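About Dravholm

Dravholm writes control and perception software for robot arms that other people build. We don't sell arms, and we don't sell grippers. We are wary of anyone who says one program will run all of them, and that includes the version of ourselves that wrote our first brochure.

The company was started by Dae-han Ryu and Jarmila Skála, who had both spent too long fixing demos the night before a customer visit. A demo is tuned until it works once. Then the light in the building changes and a planner that looked clever on stage drives the arm politely into a shelf. They wanted to work on the dull part in between, and it has stayed dull enough to keep us busy.

What we make

Kumsa is our perception layer. It takes wrist camera input and hands the planner a guess about what is in front of the gripper, together with a score for how much that guess is worth. The score matters more to us than the guess. Plenty of systems will name an object in any picture you feed them, and we have sat through those sales calls.

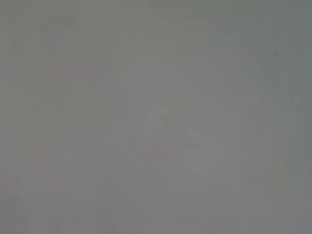
Kumsa is allowed to answer "don't know," and when it does, the planner has to slow down, back off or stop. Customers ask us to turn this off because it costs them cycle time. We will adjust the threshold with them, on their own recordings, but the answer stays in the product.

Roltutby is the planner. It plans short moves and throws them away often. Sunita Pathak, who leads that work, doesn't trust any path longer than 2 seconds and has the logs to back her up. There is some machine learning in it, less than our competitors claim for theirs, and the joint limits and stop rules are plain code a person can read in an afternoon.

Broltside is the tool we use to replay runs and compare one build with another. It began as an internal script by Deok-su Ban and still looks like one.

How we work

Every new customer starts with a trial of 4 weeks on their own floor, with their own parts. We agree in writing beforehand what counts as a failure – a dropped part does, and so does a person having to step in. If the numbers are bad, they go in the report anyway. Two trials this year ended with us advising against buying.

We don't publish a success rate on this site. Ask for one and Ga-eun Ham will ask you back: which parts, which lighting, which arm? Some people find this annoying.

There are 10 of us. Support goes to the engineers who wrote the code.

Page last revised October 2019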